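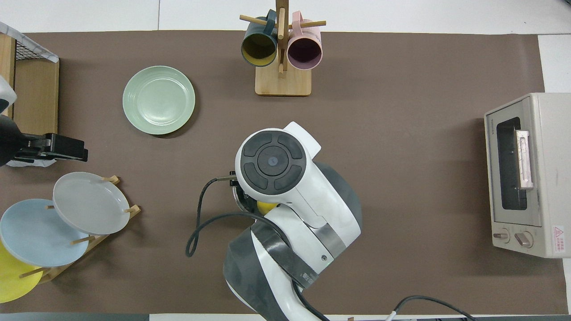 *Bench layout for the gripper swap test, seen from the head camera. Mug tree at the far side, dish rack at lower left.*

# Comparing two grippers without fooling yourself

Every gripper is excellent in its own brochure. Mine were a Brimex parallel jaw and a Kokix with softer fingertips, and after an afternoon of poking things with each I was sure the Kokix was better. Then Jintana Phetsri asked how many mugs it had dropped, and I had to admit I'd been going by mood.

What follows is the test I run now. It takes a morning per gripper and needs one arm, one camera and some kitchenware you don't love.

## Before you start

- Update the arm controller first. Doing it between grippers means you've tested two firmwares.
- Weigh each gripper with its bracket and enter the payload by hand. The auto-detect on my controller is an optimist.
- Pick one camera position and leave it alone for both runs.
- Pad the mat if you're using real ceramic. Alby Gilchrist didn't, and now owns a very flat mug.

## 1. Lay out the bench

Put down a mat in a plain color. Brown works well for me, and pale plates show up on it nicely. Then choose objects that are annoying in different ways:

- **Mugs on a tree.** They hang with their mouths down, so the arm has to lift before it can pull away. Use two colors if you want the logs to be readable.
- **A plate lying flat.** The meanest item on the bench. Fingers either get under the rim or skate around it.
- **Plates in a rack.** Easy to grab, harder to put back between the pegs.
- **Something with a door.** A toaster oven with an upright handle is good. Leave it unplugged.

Mark the corners of everything with tape. You will bump the mug tree, and you will not remember where it was.

## 2. Route the cable

Give the gripper cable enough slack to let the wrist turn all the way, then send the wrist to both ends of its range and watch. A loop out to the side is fine. A loop that can catch a mug peg will, usually on the best run of the day. I strap the arm's housing lower down and keep the gripper end free.

## 3. Run the trials

Do 64 trials per gripper, split evenly between the four tasks. Shuffle the order. If you do all the mugs first, you'll get better at mugs and give the gripper the credit.

Score each trial like this:

| Score | Meaning |
|---|---|
| 2 | Picked and placed, first try |
| 1 | Got there after one retry |
| 0 | Dropped it, missed it, or I hit stop |

Set a limit of 28 seconds per trial. Without one, you'll sit there cheering on a hopeless grasp like a parent at a swim meet.

## 4. Swap and repeat

Power the arm down, change the gripper, enter the new payload and redo the hand-eye calibration. Yes, again. I skipped it once, and the Kokix spent 3 trials closing confidently on air just left of a plate.

## Reading the scores

Compare task by task before you add anything up. On my bench the Brimex won at the rack, the Kokix won at the mugs, and neither should be trusted with a flat plate. The oven door was a draw. Somtochukwu Nwosu reran the whole thing on her own arm and got the same order, apart from the door, where her Brimex kept slipping off the handle.

The Kokix stayed on my arm. The Brimex is in a drawer until the next rack job.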